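Visit report: Benanari writing cell, Huton
Jan 8, 2018

Purpose of visit: to see how the Lindqvist two-arm cell at Huton is set up and maintained before we order a similar one for Warau.

Work holding

The cell writes on a magnetic whiteboard with an aluminium frame, laid flat on a white table. A black clamp grips each side rail. The board is levelled at the start of each shift and the clamps are checked again after every 20 runs. Staff press on the corners by hand and look for rocking. If the board has moved, the origin is taught again from the far-left corner.

The test pattern is three capitals in thin black marker. On the board we saw, the crossbar of the A stuck out well past the left leg and the C was angular, closer to a "less than" sign than a curve. The gap between B and C was much wider than that between A and B. 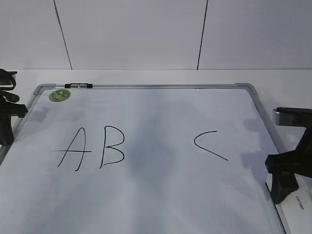

Pen and pressure

Pen force is set in the controller as a plain number; Huton uses 80. A lower value gave broken strokes and a higher one flattened the tip. The log shows 17 pen changes over 162 runs. After each change the tip height is measured again with a feeler gauge.

Routine care

Board wiped with a dry cloth between patterns. Clamp pads cleaned at shift end. Cables checked for wear at the wrist joint.

Open points for Warau

Price of spare clamp pads. Whether the corner teaching routine can be run by one person.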